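3.2 Mixed household things and the bins that hold them

When we began to think about what people really keep in an open bin, we found ourselves going back, rather fondly, to our own cupboards at home. 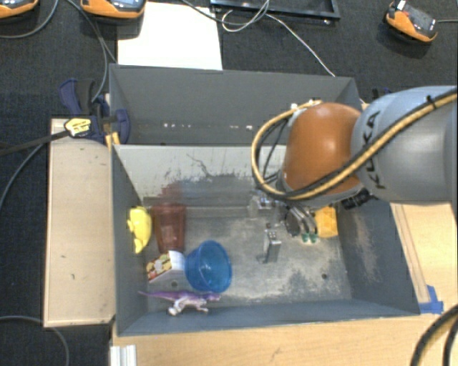 Toys end up beside cups, a bowl is put away with whatever happened to be nearby, and after a week or two the lot has settled into a heap that makes perfect sense to the household and to no visitor at all. We wanted our sets to keep something of that friendly muddle, and so we drew them from a pool of 100 everyday items gathered at Idar, with toys, small boxes and tableware all allowed to share a bin.

Figure 2. A mixed set in a grey bin, with a toy dinosaur near the front wall and a translucent blue bowl tipped on its side behind it.

Bowls and cups gave us the most to think about. A bowl standing upright invites other things into it, while a bowl on its side takes up a surprising amount of floor and shelters whatever lies behind its rim. See-through pieces were kept in the pool on purpose, as they are common in family kitchens and our readers in the Bostent study had asked after them. Soft toys were left for a later paper. Each set was laid out afresh 10 times, and the layouts are compared in Section 4.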